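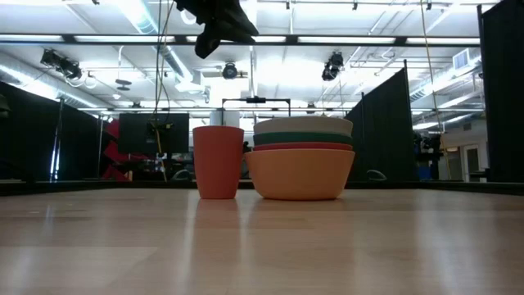
Your First Soup Swap: Questions We Get All the Time

Last updated: Aug 22, 2023
By the Nomley Soup Swap
19 comments | 900 shares

How does a soup swap work?

You make one big pot of soup at home, pack it into quart containers, freeze it, and bring it along. Everyone else does the same with a different soup. You go home with as many quarts as you came with, only now your freezer has lentil and chicken noodle and corn chowder in it (and maybe something you've never heard of!). It's the best trade in town and we never get tired of it.

How many quarts should I bring?

Six is the usual number. If your biggest pot won't stretch that far, bring 3 and take 3 home. Small batches are very welcome.

Does it have to be frozen?

Yes please, frozen solid. Let the soup cool, leave an inch at the top of the container so it has room to expand, and give it a full night in the freezer. Two nights if yours is packed tight.

Which soups freeze well?

Bean soups, lentil soups, chili, squash, tomato, most broths with meat in them. Potatoes can go grainy and cream can split, so if you're making a chowder, freeze it before the cream goes in and write "add half a cup of cream" on the lid. Same idea with noodles! Leave them out and tell people to boil some fresh.

What goes on the label?

Name of the soup, the date you made it, and every ingredient. Every single one, even the spoonful of flour. Masking tape and a marker work great, but put the tape on before the container gets cold or it'll peel right off.

Do we get to taste anything?

Oh yes. We keep a couple of pots warm at each swap, and you can go back as often as you like. Bring your own bowl and a spoon from home. A cup is fine too, and some people like it better for sipping a thin broth. Small bowls are smart if you want to try everything and still have room for bread.

How does the picking go?

We draw numbers. Before the first round, each cook gets a minute to tell the room about their soup, and this is my favorite part of the whole night. People get so into it! Then we go around in order, one quart per turn, until the table is cleared.

Where do you meet?

The community room at Çınar Hall, in through the side door on Celtonness Road. Parking in the back is free. Bring a cooler for the ride home.

Can I bring kids?

Please do. They get to pick a quart when your number comes up, and they choose boldly.

I'm a nervous cook. Should I still come?

Yes, yes, yes. Plain vegetable soup goes fast every time. Follow a recipe you already like, taste it for salt at the end, and you're set.

When is the next one?

We take the summer off and start again in the fall. The December swap is the big one, so sign up early for that. The list hangs by the door at the Dikura bakery.

Share this page | Leave a comment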